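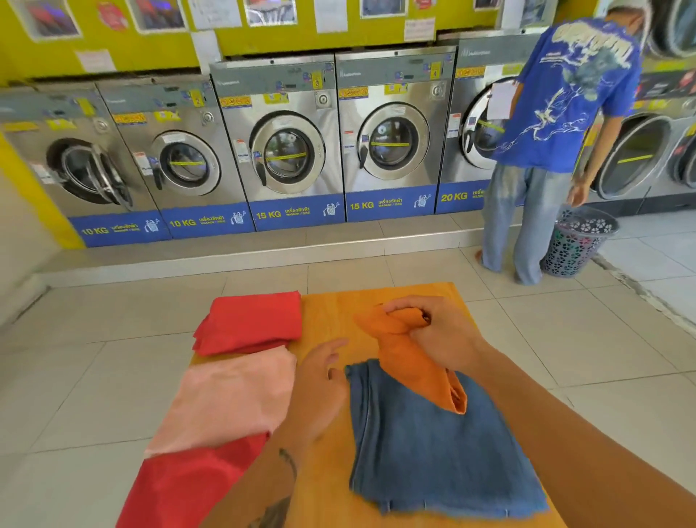
Why does soap make things clean?

I once dropped a whole forkful of spaghetti bolognese down my school shirt. I did what most people do and dabbed at it with plain water from the tap, and all I got was a bigger, wetter, oranger patch. Then my gran squirted a blob of washing-up liquid on it, rubbed the cloth together, and most of the mess slid away. I thought it was magic. It took me years to find out what was going on, and it's much odder than magic, so let me tell you!

First, meet water

Water is brilliant at washing some things away. Sugar, salt and spilt squash all mix with it very happily. Give a sticky lemonade stain a good rinse and there's not much left to do.

Oil is another matter. If you've ever seen salad dressing sitting in a jar, you'll know it splits into two layers, with the oil floating on top. Shake it as hard as you like (lid on, please) and it mixes for a bit, then splits again. Water is made of tiny things called molecules, far too small to see, and they cling to each other very strongly. Oil molecules don't get a look-in.

Now think about what makes clothes dirty. There's butter, gravy, sun cream, bicycle chain muck, and the natural oil that comes out of your skin all day long, even when you're sitting still reading this. All of it is greasy. And grease acts a bit like glue, so dust and mud stick to it too. Plain water goes straight past.

The molecule with two ends

A soap molecule looks a bit like a tadpole. It has a round head and a long, wiggly tail. The head loves water. The tail can't stand water, but it loves grease.

So when you put soap, water and a greasy shirt together, the tails go looking for somewhere to get away from the water, and they find the grease and poke themselves into it. The heads stay outside in the water. More and more of them pile in, until the blob of grease is covered all over like a pincushion, with tails on the inside and heads on the outside.

Once that's happened, the blob can float off the cloth. All the water meets is a ball of friendly heads! Scientists call this ball a micelle (say it "my-sell"). When you pour the dirty water down the plughole, the micelles go with it and take last night's gravy along.

Soap does one more job. Remember how water molecules cling together? That makes a sort of stretchy skin on top of the water, and it's the reason some insects can walk on ponds. Soap weakens the skin, so the water can spread out and creep into the tiny gaps between threads. Grown-ups sometimes say soap makes water wetter, and I rather like that.

Why do clothes need a shake?

You could leave a muddy football sock in a bowl of soapy water and some of the mud would come out on its own. But it would be slow, and the middle of the sock would stay pretty grim. Moving the cloth about pushes the soapy water through it and knocks the dirt loose.

People have found all sorts of ways to do this. They've beaten clothes on rocks by the river, trodden on them in tubs, and rubbed them up and down on a bumpy washboard. My gran remembered her mother using a dolly, a wooden pole with legs on the bottom that you twisted round and round in a tub of hot water. Washday took the whole day, and your arms ached at the end of it.

A washing machine does the same sort of thing. Inside a front-loader is a metal drum full of little holes. As it turns, it lifts the clothes up one side and drops them back into the water with a flump, over and over again. At the end it spins very fast and the water flies out through the holes. 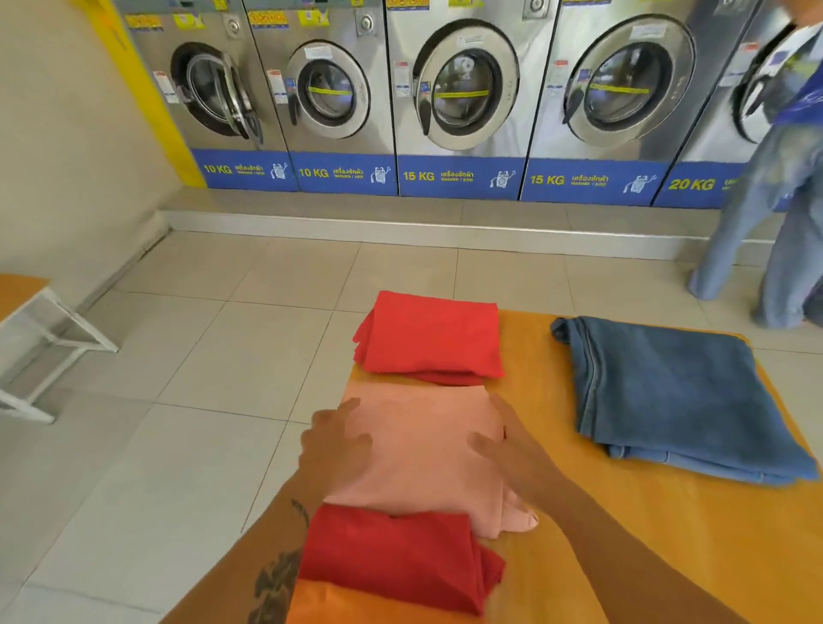 Front-loading washing machines side by side in a launderette. The one on the left has its door open.

What about the stubborn stuff?

Grass, egg and blood stains are tricky, and soap alone often can't shift them. That's why lots of washing powders have enzymes in them. Enzymes are like very small scissors that snip big molecules into little bits. You've got some in your own tummy and spit, chopping up your lunch! Many of them work nicely in warm or even cool water.

Try it yourself

You'll need a shallow bowl, some water, ground black pepper and a drop of washing-up liquid.

1. Fill the bowl with water and let it go still.
2. Sprinkle pepper all over the top. It should float.
3. Poke the middle with a clean finger. Not much happens.
4. Put a dab of washing-up liquid on your fingertip and poke it again.

Whoosh! The pepper shoots off to the sides. You've just broken the water's stretchy skin in the middle, and the skin at the edges has pulled the pepper away with it. If you want another go you'll have to rinse the bowl really well and start with fresh water. Wash your hands before you rub your eyes, too. I forgot about the pepper.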